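Home » Floors » Marble Tile Without the Misery

Marble tile is a lovely thing to own if you never eat, drink, bathe, or let a relative into the house. Everyone else gets to learn about etching. I have had mine for six years and have made most of the mistakes below personally, one of them twice.

Skip the vinegar. I know your aunt swears by it. Vinegar and lemon eat the polish off marble and leave dull spots that no amount of mopping will bring back.

Use a dish soap you'd trust on a baby. One small squirt in a bucket of warm water is plenty. More soap means a film, and then you get to mop up your mopping.

Sweep first, with a soft broom or dust mop. Grit is sandpaper that walked in on somebody's shoes. Hiwot Nigatu, who taught me to mop properly after watching me do it badly, goes over hers twice before any water comes out.

Dry it. Yes, the whole floor, with an old towel under your feet. You will look ridiculous. Close the blinds.

Clear the floor before you start. Whatever lives down there gets picked up and carried out, even the thing you always mop around. Wipe the bottoms before they go back, too. A pale floor shows every ring.

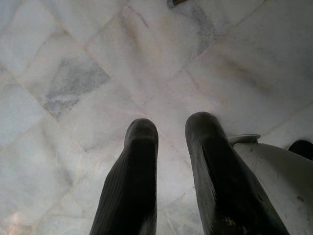
Dull Spots and Scratches

A light etch can sometimes be buffed with marble polishing powder and a damp cloth. Try a corner first, preferably one behind a door. For a honed floor, leave the powder in the store, as it can leave you with one shiny patch. Deep scratches need a stone person with a machine, and you should get the price in writing.

Filed under: Floors, Stone, Regrets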